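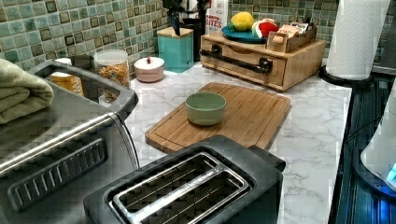

Touran Golestani came to the reservoir at Lomarov at five in the morning, in July, with the wrong shoes. She had been told there would be mud. She had understood mud as a thing on the ground, but at Lomarov the mud was the ground, and by the time she found the hut her socks were full of it.

"You are the new one," said the man at the door. He had a clipboard under his arm and a pencil behind each ear. "Parviz Bakhtiari. Did you bring a telescope?"

"Binoculars."

"Good. Then you will look at the near birds and I will look at the far ones."

The hut smelled of old tea and wet rope. Two women were already on the bench by the window. The older one, Nasrin Yazdani, moved her bag to make a place. The other, Hanane Benkirane, did not turn her head. She had her eye at a telescope and her lips were moving.

"She is at 70," Nasrin whispered. "Do not speak to her until she gets to the end of the island."

Touran sat. Through the window the water was gray and completely flat, and along the far edge there was a brown line that she took for stones. Then a part of the line stood up, shook itself and walked a little way to the left.

"Dunlin," said Parviz. "Mostly dunlin."

She had been watching birds for three years, always alone, in the park behind her apartment. She knew the woodpeckers there, and the heron that stood by the pump. She had never seen so many birds that were all the same, and she did not know how a person could look at them with any feeling. In the park, when she saw a bird, it was that bird.

"One hundred and twelve," Hanane said loudly, and sat back. "And something moved behind the post. Good morning. Who are you?"

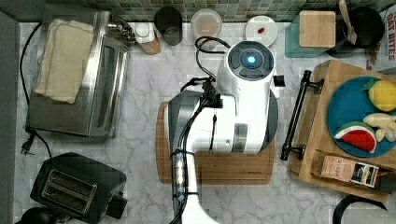
They worked until seven without much talk. Touran was given the near mud, which had six lapwings and a wagtail. She wrote them down. After some time she wrote them down again, because one lapwing had flown and another had come, or maybe the same one had come back. She asked Nasrin what she should do in this case.

"Write six," Nasrin said.

"But if it is a different one?"

"Then it is also six."

At half past seven the falcon came. Touran did not see it arrive. She only heard the noise of the whole far shore going up into the air, like a heavy curtain pulled quickly, and then the brown line was gone and over the water there was a cloud which turned white, then dark, then white again. It went long and thin, it folded, it passed so near to the hut that she heard the wings. Hanane said a word in her own language. Parviz took the pencil from behind his left ear and threw it on the floor.

"Every year," he said. "Every year, when I have almost finished."

Nasrin poured tea into the cup of her flask and gave it to Touran.

"How many did you have?" Touran asked him.

"Two thousand and something. Now I have none. Now they will sit at Zemlow and somebody there will have them."

"Shahab will have them," said Hanane. She was smiling a little.

"Shahab Ansari cannot tell a dunlin from a potato."

The cloud went round one more time. Touran had her binoculars up, but it was too big for them, so she let them hang and looked with her eyes only. Near the bottom of it one bird was late. Each time the others turned, it turned a moment after them, and for this moment it was alone against the sky, dark when they were white. She followed it across the whole of the bay. She was afraid for it. The falcon was somewhere above, she supposed, and it could surely see what she could see.

Then all of them dropped down behind the dam, and the late one dropped too.

"Did it catch anything?" she asked.

"Who knows," said Parviz. He was on his knees under the bench, looking for the pencil.

They waited. At eight the sun came over the trees and the mud began to shine so much that nobody could look at it properly. Hanane closed one leg of her tripod, then opened it again. The telephone on the wall rang, and Nasrin, who was nearest, answered it.

"Yes," she said. "Yes, they left us. No, we had a falcon." She listened for a long time. Then she put her hand over the telephone. "It is Shahab. They came down in front of him. He has 3510."

Parviz came up from the floor with dust on his trousers. He did not say anything about potatoes. He took the clipboard and wrote the number at the bottom of the page – slowly, as if it was a long word – and beside it he wrote Zemlow.

"Ask him," said Touran, and they all looked at her. She felt her face become warm. "Ask him if there is one which flies a little behind."

Nasrin asked. There was a silence on the line, and in the silence Touran could hear wind, and under the wind a thin, rolling call, many voices together.

"He says they are asleep," said Nasrin. "He says call again when they wake up."

Touran took off her shoes and put them in the sun by the door.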